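Hand-Held Gripper Build, Part Four: Chargers and Power Strips

Posted in Workshop, Robotics

This entry continues the record of the hand-held gripper project under way at the Cornmont shared workshop. It concerns the pads, the brackets, and the first practice task that involves electrical accessories.
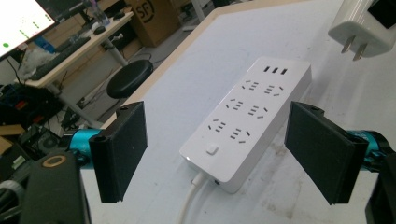
Purpose of the current stage

The gripper is operated by a person, who holds it and works the fingers directly. A camera on the tool records what the fingers do, and the recordings will later be used to teach a fixed arm the same motions. The fixed arm is at present a set of parts in a crate and will be covered separately. Until it is assembled, all effort is directed at the hand-held tool.

The task selected for this stage is the placing of a wall charger into an outlet on a power strip. Earlier entries described work with blocks and cups, both of which tolerate a good deal of error. A charger does not. The prongs must meet the slots at the correct angle, and the body of the charger tends to rotate between the fingers when the prongs touch the plastic.

All practice is carried out with the power strip unplugged from the wall. Readers who intend to repeat the exercise are asked to observe the same rule without exception. The fingers are mounted on metal brackets, and the prongs of a charger pass very close to them.

Changes to the fingers

The flat black pads are the second version. The first version had a shallow curve, which had been chosen with cups in mind and which gave poor contact on anything with straight sides. The present pads are plain rectangles. They are less interesting to look at and considerably more useful.

The turquoise brackets have been kept from the previous build. Ridwan Ismail, who shares the bench on most evenings, had recommended replacing them with a longer pair so that the housing would sit farther from the table. A longer pair was cut and tried for a week in November. It flexed under side load, and the original brackets were put back. Mr. Ismail has accepted this result but maintains that a thicker metal would have held. He may well be correct, and the longer pair has been stored in case suitable stock becomes available.

The screws that hold the brackets had a habit of working free after long sessions. They are now checked before each recording. A thread-locking compound was considered and has been postponed, as the pads are still being changed often enough that permanent fastening would be a nuisance.

Recording procedure

A session consists of 90 attempts, divided by short breaks. The target for this task is 300 usable recordings before any training is attempted. The following procedure has been adopted and is written here in the form in which it hangs above the bench.

Confirm that the power strip is unplugged.

Check both bracket screws by hand.

Wipe the camera lens with a dry cloth.

Place the strip on the table at a new angle. Do not square it to the table edge.

Begin recording with the fingers open.

Grip the charger by the sides of its body, with the prongs pointing down.

Approach slowly, insert, release, and withdraw straight up.

Stop the recording before resetting the strip.

The fourth instruction was added after the first session, in which the strip was set down in nearly the same place every time. Those recordings were complete and tidy, and they were also of very little value for training. They have been kept in a separate folder and will not be counted.

Failed attempts are retained and labeled. The operator notes only whether the charger was seated, dropped, or caught on the slot. A more detailed scheme was drafted by the Hidayat group, which runs a similar project in Fliltdale, and it was kindly shared with us. It proved too slow for one person to fill in while also holding the tool. It may be adopted when a second pair of hands is available.

Observations so far

The most common failure is rotation. The charger is held firmly at the start, one prong reaches its slot slightly ahead of the other, and the body turns a few degrees between the pads. Pressing harder makes the turn worse. Backing off a little and approaching again is usually sufficient, and the operator has been instructed to do this naturally and to leave the correction in the recording.

Slanted slots add some difficulty, as the operator must turn the wrist to match them. This is tiring over a full session. After almost 4 hours at the bench, the quality of the attempts declines in a way that is plain on playback, and sessions are now limited to 2 hours.

Pale plastic on a pale table has also caused concern. Mr. Ismail has suggested a dark mat beneath the strip. A mat will be used for half of the remaining recordings – the other half will be made on the bare tabletop, so that the two may be compared.

Work outstanding

A third pair of pads, with a thin layer of softer material on the gripping face, has been ordered from Skerkden and is expected before the next entry. The cable for the camera needs a better strain relief at the handle. The labels for the second session have yet to be entered, and the spreadsheet will be posted when that has been done.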